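Home About Journal Reading List Contact

This site uses cookies to remember your preferences. By continuing to browse you accept their use.

On Learning a Trade Vocabulary Late in Life

It is my intention in this entry to set down some observations on the acquisition of technical words by persons who did not grow up with them. The matter has occupied me since March, when I took on the proofreading of a parts glossary for Gellen, a small publisher of trade manuals. The glossary contains 705 entries. I had supposed that a career spent correcting other people's English would be sufficient preparation, and I must record that it was not.

The first difficulty is that the ordinary words are the hard ones. A reader who meets "trunnion" knows at once that a dictionary is required. A reader who meets "dog", "shoe", "cheek", "throat" or "land" believes that no help is needed, and reads on in error. I passed over the phrase "dress the land" twice before I thought to enquire what was being dressed. A land, for those as ignorant as I was, is the raised surface left between two grooves.

The second difficulty is one of agreement between trades. The glossary was compiled from four older lists, and the compilers did not consult one another. A "collar" in the list for pump fitters does the work of a "ring" in the list for clockmakers. Ye-seo Hong, the editor responsible for the volume, has adopted the rule that the commonest word takes the main entry and all others are given as cross-references. I support the rule. It has produced a good deal of correspondence, a portion of it heated, from subscribers who hold that their own word is the commonest.

I was advised early on to look at objects as well as definitions, and I have tried to follow that advice. A word such as "flange" may be read many times without leaving any mark on the memory. Once it has been attached to a real edge on a real thing, it is seldom lost.

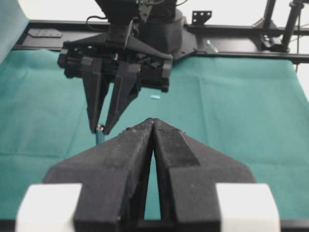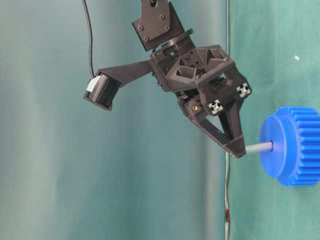
Fingers in the glossary's sense; the second picture has a gear and a flange as well.

The body supplies a remarkable share of the whole. In the course of my reading I have met jaws, teeth, necks, shoulders, elbows, knees, heels and noses, together with a single "belly", which belongs to the violin makers. Clothing comes next, with its sleeves, collars, skirts, boots and caps. Farm animals follow at some distance. I make no claim to scholarship in this area, but it seems reasonable to suppose that people naming a new thing at the bench reached for whatever was nearest, and that the nearest thing was generally themselves.

Spelling presents a separate class of problem. The older lists give "gage" in places where British usage now requires "gauge", and "vice" must be protected from correspondents who would prefer "vise". The house style in these cases is plain. It is less plain with regard to hyphens. We have at present "set screw", "set-screw" and "setscrew" in the same chapter, and a decision has been deferred until the next proof.

With respect to method, I offer the following to any reader engaged in similar work. I copy out 21 entries each morning by hand, including the cross-references, and I read them aloud. In the afternoon I attempt to write each definition again from memory, and compare. Where my version differs from the printed one, the fault is usually mine, but on several occasions the printed one has proved to be circular. "Bush: see bushing. Bushing: a bush" had stood unchallenged through two editions.

The revised volume will be printed in a run of 3,000 copies. It is to be sold by subscription and through the Venkataraman bookshop in Vavorcombe, which has stocked the earlier editions for many years and keeps a shelf of secondhand manuals at the rear of the premises. I have bought rather more from that shelf than my house can accommodate. The most recent purchase was a handbook on the repair of sewing machines, lacking its index, in which a previous owner has pencilled a great many corrections to the terms used. I agree with most of them. The note beside "feed dog" reads only "NO", and I have not been able to establish the nature of the objection.

Readers who possess trade lists dating from before the war, particularly those for saddlery or bell hanging, are invited to write to me by way of the contact page. Loans will be returned promptly and postage will be refunded. Work on the letter S begins next, and I am told to expect a long stay there.

Subscribe to the newsletter to receive new entries by email. You may unsubscribe at any time.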